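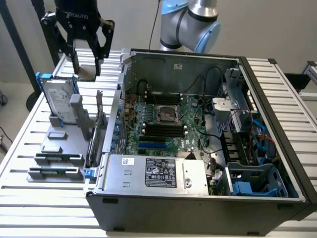
Lourenço Sequeira writes that his rye loaves from the January sheet came out gummy under the crust, although the skewer was clean when he pulled them at the stated time. Two other readers reported the same fault with the same recipe.

The sheet gave a baking time and no core temperature. Rye crumb sets late, and a skewer test will pass before the starch has finished gelling. The corrected method follows.

Use 300 g of whole rye flour to 70 percent of its weight in water, plus the starter as printed. Fill the tin no more than two thirds. Proof until small holes show on the surface. Bake on the lower rack, and take the loaf out when a probe in the center reads 208 F. In a glass dish this will take longer than in steel.

Cool on a wire rack, out of the tin. Wrap in a cotton cloth and leave it overnight before cutting. A loaf cut the same evening will smear on the knife even if fully baked.

Jacqueline Courtois asks whether molasses can replace the malt syrup. It can, in equal weight. The crust will be darker and slightly bitter. Honey browns too early for a bake of this length; cover the loaf with foil if you use it.

The reprinted sheet is number 58 in the Wisurlow bread index. Discard the earlier copy. The April sheet will cover seeded crispbreads, including a version without wheat.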